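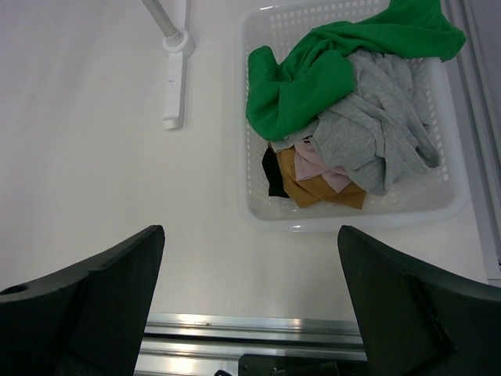
Wubit Berhe : « Le linge propre froissé est un état de la matière »

Il y a chez Wubit Berhe une règle que ses visiteurs apprennent assez vite : on ne pose pas sa tasse sur la table à linge. La table est blanche, lisse, et elle sert à plier. Le café se boit debout, dans le couloir, où nous avons donc commencé cet entretien.

Pendant neuf ans, elle a tenu avec Saeed Ghorbani la blanchisserie Soltani, une affaire de quartier qui lavait, séchait et rendait plié. Elle anime maintenant des ateliers à la maison commune de Weltungate, deux heures le samedi matin, pour des gens qui savent parfaitement se servir d'une machine à laver et qui perdent pied ensuite. « Laver, tout le monde y arrive. On appuie sur un bouton et on part. Le problème commence quand ça s'arrête de tourner. »

Le problème, elle le connaît sous une forme précise : un panier en plastique blanc, peu profond, ajouré, avec un vêtement vert vif qui déborde et du gris chiné dessous. « Les gens me disent qu'ils ont une montagne. Je regarde, c'est une colline. Cinq vêtements, parfois. Mais cinq vêtements en boule, ça prend la place de vingt, et ça prend surtout la place de vingt dans la tête. »

Elle défend le panier bas contre le grand modèle à couvercle, avec une fermeté qu'on réserve d'ordinaire aux questions de succession. « Dans un panier profond, on archive. J'ai retrouvé chez une cliente un maillot de bain sous des pulls d'hiver. Il était propre, hein. Il attendait. » Les parois ajourées lui plaisent aussi, surtout parce qu'on voit à travers et qu'il devient difficile de prétendre que le panier est vide.

Quant à la méthode, elle tient en peu de mots. On prend ce qui est au-dessus. Pas ce qui est facile, pas les chaussettes. « Il y a toujours quelqu'un pour aller chercher une chaussette au fond. Sơn Phùng, qui vient depuis septembre, a passé un quart d'heure à former des paires. Elles étaient magnifiques. Le reste avait migré sur la chaise. »

Et la maille ? Elle soupire. La maille molle ne se plie pas, elle se négocie. On l'étale, on passe le plat de la main du col vers le bas, on rabat les manches, puis on s'arrête. Le pliage vertical, très demandé, la laisse froide : « J'ai essayé. Mes tiroirs étaient superbes pendant deux jours et j'étais insupportable. »

À la blanchisserie, elle avait fini par tenir un carnet. Une semaine de rentrée, elle y a noté 506 pièces pliées, et à côté, d'une autre encre, « mal au pouce ». Saeed Ghorbani, lui, prétend en avoir fait autant sans rien noter. Ils en discutent encore.

Je lui demande si, chez elle, tout est rangé. Long silence, coup d'œil vers une porte fermée. « Chez moi, le panier se vide le mercredi. Enfin, il se vide le mercredi sur le lit. Après, il faut bien dormir, alors il se remplit à nouveau. »

Elle a repris son café, froid depuis un moment, et m'a demandé si je comptais garder mon écharpe roulée comme ça au fond de mon sac.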